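Thirteen Years on the Night Bus

Eusebio Alcaraz gave up driving the overnight bus between Dikstead and Harnulia in June, and he still wakes up at 1 a.m. He gets out of bed, drinks a glass of water and stands in the kitchen for a while. His wife has stopped asking him about it.

"My body thinks we're at Ilero," he says. "That was the rest stop. Ten minutes, lights on, everybody off who wants to get off."

The route is 112 miles and most of it is two-lane road. By car it takes a little over two hours. On the bus it took nearly four, with the stops, and Alcaraz drove it for 13 years, five nights a week. He had been a delivery driver before that and took the job because the depot was close to his house. He expected to stay through one winter.

I asked him what people get wrong about the work.

"They think it's hard to stay awake. For me it was never hard to stay awake. The hard part is the first hour home. You're tired but you've still got the road in your eyes. My kids were getting up for school and I'd make their eggs and I'd be checking the mirror. There's no mirror in the kitchen."

His passengers were mostly the same people. There were nurses going to the hospital in Harnulia, students on Friday, and a crew from the cannery who got on together and slept all the way. He knew a lot of them by where they sat and learned their names only after a year or two, if at all. One man, Crescencio Montes, took the seat behind the door so often that other riders left it open for him. Montes was going to see his mother, who was in a home near the end of the line. After she died he rode one more time to pick up her things, and Alcaraz put her sewing machine in the luggage bay himself.

"He sent me a card at Christmas," Alcaraz says. "He still does." 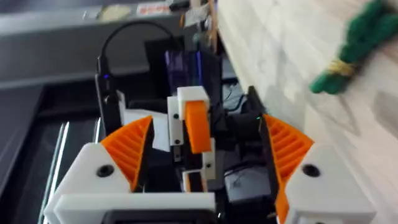

Two white fingers with orange ribbed pads. Photo: Tanko Tamuno

The company that runs the route has changed hands twice. The second owners wanted to cut the Ilero stop to save time, and Alcaraz was one of the drivers who argued against it. He says the meeting lasted an afternoon and that he did most of his talking in the parking lot afterward. The stop stayed. The coffee machine there did not.

"It was bad coffee," he says. "But it was hot, and you had something to hold."

Ignacio Manzano, who trained with him and still drives the route, remembers him as strict about small things. "He wouldn't let me pull out until the last person was sitting down. I mean sitting, with the bag put away. I thought he was slow. Then I had an old lady fall on me my first month alone, and she was fine, but I do it his way now."

Alcaraz remembers weather better than he remembers years. He talks about the ice storm when he parked behind a plow at the Kwon turnoff and waited until daylight with the heater on. The passengers shared what food they had. Somebody had a whole sheet cake for a baptism, and around four in the morning she decided they might as well cut it.

"I said no, no, save it for the baby. She said the baby can't eat cake."

He kept a notebook in those days, and he brought it out when I asked. It is mostly mileage and fuel. Every so often there is a line about something else — a deer, a flat tire, a boy who left his trumpet on board. He once tried to work out how many trips he had made and stopped when he got to more than 3000. The pages from the first two years are missing, so he couldn't have finished anyway.

He is not sure what he'll do next. A neighbor, Ignacio Prieto, has asked him to drive the church van on Sundays, and he has said maybe. He would like to see the road to Harnulia in the daytime. He has been along it in daylight only a few times, always in a hurry, and there is a lake on the left side that passengers used to ask him about.

"I told them yes, there's a lake. I'd seen it on the map."

He and his wife are planning to go up in the fall. She will drive, he says, and he'll sit by the window.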